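4.2 What passengers thought the validator sign meant

The tram networks of Seltolitz and Handthorpe both sell tickets that are worth nothing until they have been stamped, and both explain this to visitors by means of a pictogram. In Seltolitz the pictogram shows a hand, a rectangle and an arrow. In Handthorpe it shows a rectangle, an arrow and no hand, the designers having apparently felt that the hand was giving too much away. Neither sign uses words. The operators' style guides praise this as a courtesy to foreigners, who are also the people most often fined under it.

We watched 1,293 boardings by passengers carrying luggage or a folded map, our stand-in for "visitor" (see 3.1 for the trouble this caused with commuters who own suitcases). In 493 of these the passenger looked at the sign for long enough that our observers recorded a look. A look is a generous category. It includes the passenger who studied the pictogram, turned to compare it with the ticket, and then sat down with the ticket unstamped and an air of having settled the matter.

The interviews were done at the stops, in July, in whatever shade could be found. Of the visitors we approached, 187 agreed to tell us what the sign meant before we told them. The commonest wrong answer was that it marked the place where tickets could be bought. The next was that it marked a bin for used ones, and several people had plainly acted on this, to judge by what the maintenance crews shake out of the slots. A smaller group believed the arrow was telling them where to stand.

Figure 1. Blue box in clear plastic film. 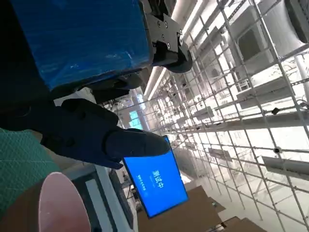 One Seltolitz respondent told us that she had stamped her ticket at every stop for three days, on the theory that the machine wanted to know she was still aboard. She said that no inspector had ever corrected her, although one had looked at the ticket for a long time and handed it back with both hands. We coded her answer as partly correct. She had at least understood that the ticket goes into the slot, which puts her ahead of most of the sample and, on one afternoon, ahead of one of our observers.

Her case points at a weakness in the sign that the operators' own testing could not have found. A passenger can learn what to do from it and still have no idea when, or how many times. The arrow shows direction and is silent on everything else. On the Brurnari line, which shares rolling stock with Seltolitz but not, for historical reasons, its tickets, the day pass must be stamped once and the single must be stamped again after a change of tram. The same pictogram covers both. A correct reading of the fare table costs the visitor several minutes; an incorrect one costs a good deal more than the ticket, which is 2 euros.

4.3 The trouble with hands

Figure 2. Two five-fingered hands over a green cutting mat.
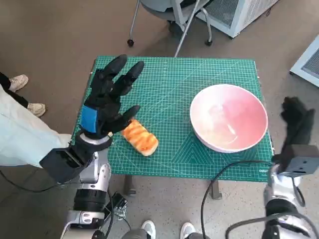

Adding a hand to the pictogram helps only when the hand is doing something a stranger would recognize. The Seltolitz hand is drawn from the side, with the fingers closed on the ticket, and at walking distance it looks like a mitten or a small loaf. The older Vaughan validators, a few of which survive on the Handthorpe depot branch, carry a sticker with an open hand above the slot, presumably meant as an invitation. Respondents took it as a ban. Hold a hand upright with the palm to the viewer and the fingers spread, as the left one is in Figure 2, and most people will stop before they have asked themselves why. A right hand with its fingers slightly curled, as in the same figure, is closer to the pose one uses to feed paper into a slot, and we would sooner see that on a sticker than a palm that seems to be directing traffic.

When we showed respondents the Vaughan sticker on a card, away from the machine, the guesses became more imaginative and no more accurate. They included a request for silence, a warning about wet paint, and a place to touch for luck. One man asked whether it was a greeting and seemed disappointed by our neutral expressions.

We do not claim that a better drawing would fix the matter. Passengers who had been fined once understood the sign perfectly, hand or no hand, and several offered to explain it to others on the platform. As a method of instruction this has a strong record, and the operators have shown no hurry to replace it. The redrawn pictograms we tested against the existing ones are described in 4.4, along with the version that everyone mistook for a toaster.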